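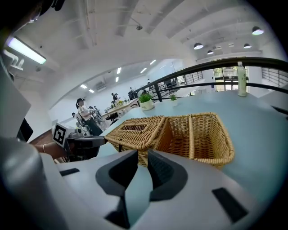

Betreff: Re: [filmkreis] Programm Frühjahr, Tavik ja oder nein

Hallo Liste,

kurz und zwischen Tür und Angel, muss gleich zum Zug. Hab die Mail unten erst heute früh gelesen, Antworten deshalb etwas durcheinander.

Zu Drondov: bin dafür. Hab den Film letzte Woche nochmal geschaut, diesmal mit Ton über die großen Boxen, und der zweite Akt ist viel besser als ich ihn in Erinnerung hatte. Die Fabrikszene ohne ein einziges Wort Dialog, fast neun Minuten. Da hustet im Saal garantiert jemand, egal. Das Ende bleibt schwach, der Brief aus dem Off hätte nicht sein müssen. Trotzdem – wenn wir dieses Jahr nur einen schwierigen Film zeigen, dann den.

Tavik: eher nein. Sieht toll aus, klar, die ganzen Nachtfahrten am Hafen. Aber nach einer Stunde weiß man, wer wen verrät, und dann kommen noch mal siebzig Minuten. Die Hauptdarstellerin spielt alle anderen an die Wand, das hilft dem Film leider nicht, man wartet nur auf ihre Szenen. Und die Musik! Geigen über allem. Wer ihn unbedingt will, soll ihn bitte auch einführen, ich machs nicht.

> Zum Verleih: Vestergaard will 900 Euro pauschal für beide
> Titel zusammen, für Drondov allein haben sie noch
> keinen Preis genannt. Untertitel gibts bei beiden nur auf
> Englisch. Ist das für unser Publikum ein Problem?
> Antwort wollen sie bis 25. Januar, danach geht die
> Kopie erst mal nach Bretville.

Englische UT sind m.E. kein Problem. Hatten wir beim Eröffnungsfilm auch und es hat sich keiner beschwert, jedenfalls nicht bei mir. Bei Drondov wird eh kaum geredet.

Beim Preis würde ich nachhaken. Pauschale nur für beide zusammen find ich komisch, letztes Jahr ging das einzeln. Kann wer von euch da anrufen? Mails beantworten die langsam. Und gleich fragen ob die Kopie das richtige Bildformat hat, beim letzten Mal waren oben die Köpfe ab und wir habens erst in der Vorstellung gemerkt.

> Alternativ könnten wir den zweiten Termin im April mit
> Kurzfilmen füllen. Vorschläge?

Kurzfilme gern, aber dann bitte nicht wieder sieben Stück mit Pause dazwischen. 3 längere reichen. Die Animation mit dem Leuchtturm, die in Bretville lief, fand ich großartig, weiß nur den Titel nicht mehr. Irgendwas mit Salz? Wer war da und hat das Programmheft noch, bitte melden.

Noch was: der Text zum Film fürs Heft sollte diesmal bitte nicht die halbe Handlung erzählen. Beim letzten stand die Auflösung im zweiten Satz, das hat mir wirklich die Laune verdorben. Den Text zu Drondov kann ich schreiben, eine halbe Seite, kommt am Wochende.

Bin ab heute abend wieder am Rechner.

Gruß in die Runde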